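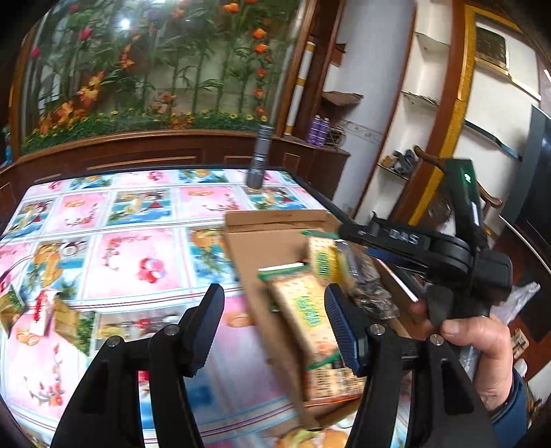 Vasex evidence seals are single-use tamper-evident strips for closing property and evidence packaging after a search, a seizure or a shoplifting recovery. They are made by Hirkon and sold by the roll. The adhesive is made for paper and cardboard first, and most of what comes into a small property room is in paper or cardboard. A brown corrugated box with its flaps open, like the one with the snack packages standing in it, has to be closed before it can be sealed. Fold the flaps down, tape the center seam with ordinary packing tape, then put a Vasex seal across the seam at each end. The seal is not meant to hold the box shut by itself.

## What you get

- One roll of 300 seals on a cardboard core
- Each seal 7 inches long and 3 inches wide
- Red face with a white writing panel
- Serial number of 7 digits, printed on the seal and again on the tear-off tab
- Instruction sheet

The writing panel has lines for case number, item number, date, time and initials. It takes ballpoint and permanent marker. Gel pens smear on it and pencil does not show well.

## How it works

When a seal is lifted, the red layer splits and leaves the word OPENED on the packaging. The same word shows on the strip. Pressing the strip back down does not hide it. A seal that has been cut will show the cut but will not show the word, so check the full length of the strip as well as the ends.

The tear-off tab goes on the property sheet or the chain of custody form. It has its own adhesive back. If your forms are scanned, place the tab flat and away from the fold.

## Surfaces

| Surface | Suitable |
|---|---|
| Corrugated cardboard | Yes |
| Kraft paper bags | Yes |
| Manila envelopes | Yes |
| Plastic bags, smooth | Yes, wipe first |
| Waxed or coated boxes | No |
| Cloth sacks | No |
| Painted metal | Test before use |

For waxed boxes and painted metal, see the Nørgaard wire seal, listed separately. Gaming machines and other coin-operated cabinets should also be closed with a wire seal through the hasp. A paper-grade strip on a cabinet door comes off badly and can leave marks that an owner may claim for if the machine is returned.

## Applying a seal

1. Fill in the writing panel before peeling the backing.
2. Remove dust and loose fibers from the surface.
3. Peel the backing and lay the seal across the closure, half on each side.
4. Rub down firmly from the middle out.
5. Initial across the edge so that the writing runs onto the packaging.
6. Tear off the tab and attach it to the form.

Do not reseal over an old strip. When an item is opened for examination, leave the broken seal in place and put the new one beside it. Record both numbers.

## Storage

Keep rolls flat, in the original bag, out of direct sun. Rolls left in a patrol car over the summer may curl at the edges and should be kept for training.

## Ordering

Rolls are sold singly. Serial numbers run in order within a roll. We can hold back a matching run for departments that want the next roll to follow on, but please ask before you order. The older Stisura seals are discontinued, and any remaining stock can be used up alongside Vasex as long as the numbers are logged separately.

Questions about agency accounts, purchase orders or samples go to Babak Ghorbani in department sales. Sample strips are marked VOID and cannot be used on casework.

Opened rolls cannot be returned.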